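The bus to Kirlow left at six in the morning, and by ten the night before she had still not packed. She had a list. It said tin, towel, tissues, scarf, and then a line she had crossed out so hard that the pen went through.

Her sister rang from Esent to ask if she had started.

"Nearly finished," she said, and sat down on the floor.

The flat had been let from the first of the month. She had paid 700 for the deposit on the new room and it was not much of a room. The landlady had told her there was one shelf and a hook. So most things would have to stay behind or go to her sister, and what went with her would have to fit in one bag.

She went to sleep without deciding anything and missed the bus.
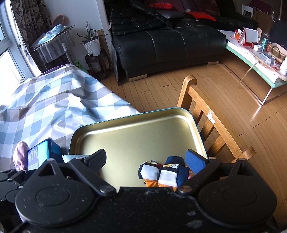
There was another at four in the afternoon. She made tea and began again, this time with the tin. It had been her grandmother's and had held buttons, then stamps, then 79 letters from a man in Gutlow whom her grandmother had not married. The letters had gone to her aunt. The buttons had gone to nobody in particular. She had asked for the tin and been given it without any argument, and had felt for years afterwards that she ought to have asked for something bigger.

She tried it in the bag on its side, then flat. It took up the space of two jumpers. She took it out and put the jumpers in, and then took the jumpers out.

Her sister rang again.

"You can buy a tin in Kirlow," she said.

"I know that."

"Then what's the trouble?"

She said the kettle was boiling and hung up.
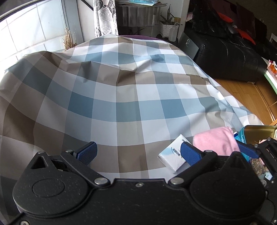

By two o'clock she had stopped using the list. Whatever she could not decide on went on the bed, and she told herself that anything still there at three would be left behind. It was a good rule and she broke it at once. The pink towel lay folded on the checked cover with the packet of tissues beside it, and the tin was back there too, for the third time that day. She put the towel in the bag because it was soft and would stop the tin from knocking. That meant the tin was going. She did not say so out loud.

At three she shut the bag. She had to kneel on it - the zip had never been good - and when it closed she stayed there for a minute in case it changed its mind.

The walk to the stop took 20 minutes. The driver asked if there was anything breakable.

"No," she said. "Just a tin."

He put it in the hold with the others, and she found a seat by the window and rang her sister to say she was on her way.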